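Bin Picking Cell: Monthly Inspection Checklist, with Comments
Zulleck site, Cell 4. Completed in May.

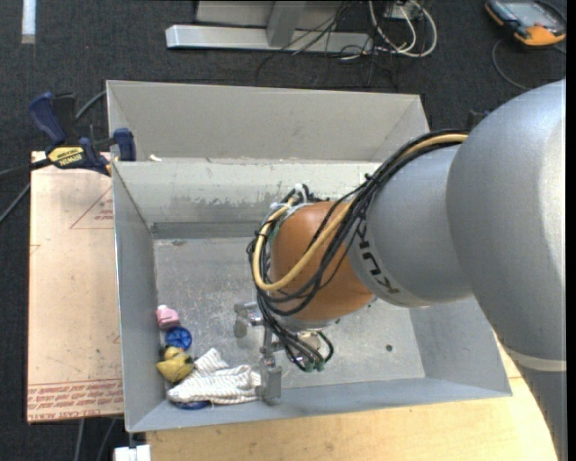 Bhupendra Sandhu asked that the cable check be done before the power-up checks, and that a cell with a failed cable item stay off until the item is closed. The old form had it the other way around and let people sign off motion tests first. The order below follows his request.

Inspector: Afia Lamptey
Second person: Iddrisu Annan
Form kept by: Lena Urbańczyk

Mark each item OK, FIX or N/A. A FIX needs a comment. Do not leave a line blank.

PART A. POWER OFF, LOCKED OUT

A1. Lockout applied at the main disconnect, key held by the inspector.
OK.

A2. Cable bundle follows the wrist without sharp bends. Turn the wrist by hand only if the brake release procedure has been read and a second person is present.
OK. The bundle runs over the wrist joint and loops around it. Watch the loop on the side of the wrist. It should not be able to catch on a bin wall at the lowest pick height.

A3. Cable ties tight, cut ends not sharp and not pointing at the hose.
FIX. One tie end was sharp to the touch. Trimmed flush during the inspection. Closed.

A4. Hose free of cuts, flat spots and rub marks.
OK.

A5. Connectors under the wrist fully seated. Loose ends tied back so they cannot reach the fingers.
FIX. Cable tails under the wrist hang freely and should be gathered. Iddrisu to tie back and recheck through full wrist travel.

A6. Gripper fingers straight, fasteners marked with paint pen, paint lines unbroken.
OK.

A7. Bins held in place. Clamps tight, pads flat on the rim, handles outside the path of the arm.
OK. Clamps are allowed as a temporary hold only. Fixed brackets are on order from Clestach. Until they are fitted, check the clamps at the start of every shift and write it in the log.

A8. Bin floors and walls free of burrs, lifted metal and sharp edges.
OK. Scratches and worn finish are acceptable. Run a gloved hand along the rim.

A9. Cables on the floor covered or routed away from the walkway.
FIX. Floor cables next to the bins are not covered. Cable cover needed.

A10. Handheld devices, tools and loose sheet material stored off the floor and away from the bins when not in use.
FIX. Seidu has asked for a hook on the fence for handheld devices. Approved.

PART B. POWER ON, REDUCED SPEED

B1. All people outside the marked area except the person holding the enabling device.
OK.

B2. Emergency stop tested at each station. Arm stops and does not restart when the button is pulled out.
OK at all stations. Reset requires a separate action, as it should.

B3. Enabling device stops motion when released and when squeezed hard.
OK. Test both. Last month's form only recorded the release.

B4. Gripper stays clear of the bin walls at all taught positions.
OK. Smallest gap measured was 20 mm, at the front wall. The site limit is 15... see note at the end.

B5. Gripper keeps its hold when power is cut, or drops the item inside the bin.
OK. Tested with a cloth and with a hard toy. Soft items can hang from one finger, so leave room under the gripper before anyone reaches in.

B6. Items in the bin match the approved list. No glass, no batteries, nothing under pressure.
OK.

PART C. POWER ON, WORKING SPEED

C1. Gate closed. Opening the gate stops the arm.
OK.

C2. No contact between cable bundle and bin during 49 picks in a row.
Not run. Waiting on A5.

C3. No unusual noise from the wrist.
Not run. Waiting on A5.

C4. Program number on the controller matches the number on the cell card.
OK. Program 138, read with the cell stopped.

COMMENTS

Iddrisu Annan: On A5, I would like to use a sleeve in place of more ties. Ties have to be cut each time we swap the gripper, and then we are back to sharp ends. Vonar stocks one in the right size.

Afia Lamptey: Fine with me if the sleeve does not stiffen the bundle. Repeat A2 after it goes on.

Seidu Lamptey: The limit in B4 needs to be settled. The cell card gives one number and the training sheet gives another. I have been working to the larger one.

Lena Urbańczyk: Use the cell card until I reissue the training sheet. I have left the B4 line as it was written on the day, with the unfinished remark. Please do not correct a signed form, add a comment.

Bhupendra Sandhu: Cell stays locked out until A5 and A9 are closed. A10 can follow. Part C is to be run in full after that, including the items already marked OK.

Open items: A5, A9, A10, C2, C3
Forward to: Lena Urbańczyk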